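25 February 2022

A leaflet from Letell has come through every door in Seidel, and I've had enough people ask me about it that I'm going to do a thread. It's for the Nuvine, a small box you plug into a spare socket and which is said to cut your electricity bill. I don't think it does.

---

The headline claim is that a household can save £900 a year. Big green letters, little asterisk. I followed the asterisk to the bottom of the back page and it says "savings vary". Vary from what? By how much? No clue.

---

Our electricity for the whole of last year cost £772. I've got the statement in front of me. So if I plug in a Nuvine, I assume the company starts paying me.

---

To be fair to Letell, there are bigger houses than ours, and people who heat the lot with electricity. Some of them could in theory cut that much. I'd want to see one of them say so, with a bill from before and a bill from after, and the leaflet has neither.
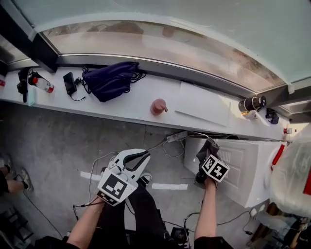

A reply already, from someone who has one: they've had it plugged in since December and the bill dropped, so how do I explain that?

---

Fair question. I asked what else had changed. They'd got rid of an old chest freezer in the garage the same month. I'm not saying the freezer explains all of it, but I know which of the two I'd look at first.

---

Now the technical bit, as best I understand it. The leaflet says the box "smooths dirty current" and "recovers lost power". The nearest real thing to that is called power factor correction. Factories do it. It can save them money on account of how some of them are charged.

---

At home you pay for the units you use. The meter counts what the kettle and the oven and the telly draw, and a box at the far end of the hall has no way of making water boil for less. If your kettle needs a certain amount of energy to make a cup of tea, it needs that with or without a green light glowing behind the sofa.

---

Also, the green light. It's powered by something. I'll leave that there.

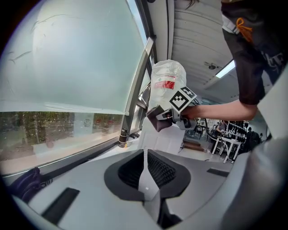 The other phrase that bothers me is "tested by engineers". Which ones? I wrote and asked for the test report. Got a very friendly email back with the leaflet attached as a PDF. I wrote again and said I'd already got the leaflet, thanks, and could I have the report. Nothing so far.

---

I did find a video on their site. Man holds a clamp meter round a cable, motor running, plugs the box in, the reading falls. Looks convincing! But a clamp meter shows current, and you aren't billed for current alone. He could have put a plain household energy monitor on the same motor and shown us the watts. He had the camera there. He had the motor there.

---

Same complaint, different product: the Drirer, which a few of you have been sent adverts for. It's a heated airer with a cover on. Now I've got much less of a problem with this one. It's a real appliance and it does a real job, and if you use it in place of a tumble dryer you may well spend less.

---

But "costs pennies to run" is doing a lot of work in that advert. Pennies per what? Per hour, I found out, after a good deal of scrolling. And how many hours does it take to dry a pair of jeans? The advert goes a bit shy at that point.

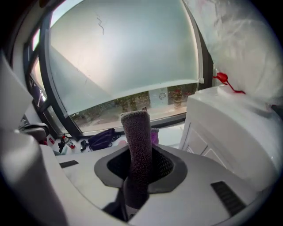

My sister-in-law reckons I'm being mean about it, that hers has been on most evenings all winter and she'd not be without it, and what does it matter if the sums on the box are a bit hopeful.

---

I'd say it matters if the sums are why you bought it. She bought hers so she'd have dry school shirts in the morning, which seems to me a perfectly good reason to buy an airer. She could tell within a day if she'd got what she paid for. With the Nuvine you're waiting for a bill, and the bill goes up and down with the weather and the tariff and who's been home, and you'll never be sure.

---

I suspect that's a large part of how these things sell – mild month comes along, box gets the credit. Cold month comes along and, well, imagine how bad it would have been without the box.

---

Things I'd ask any of these firms before handing over a card number:

- what exactly was measured, and was it units on a meter
- who did the measuring, and can I read it
- what else changed in the house while you were measuring
- how do I send it back, and who pays the postage

---

On the last one, Letell has a "no quibble guarantee" but the small print wants the original packaging, the leaflet it came with, and a form you have to request by post. I'd call that a quibble.

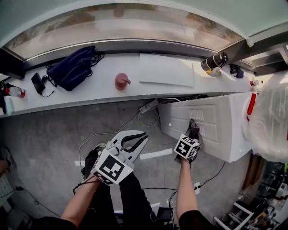

**Benedikt Diekmann**
Household bills columnist, Seidel

Last few, then I'm off to make tea at full price. If you've already bought a Nuvine, don't feel daft. Bills are frightening at the moment and the leaflet is well put together. Ask for your money back in writing, keep a copy, and if you paid by card have a word with your bank as well.

---

If it gets hot or smells odd, unplug it and don't plug it back in, whatever the guarantee says about packaging.

---

And if anyone from Letell is reading, I'd still like the test report. I've asked twice. I'll post the whole thing, and if it shows I'm wrong I'll put that in the first post of a new thread.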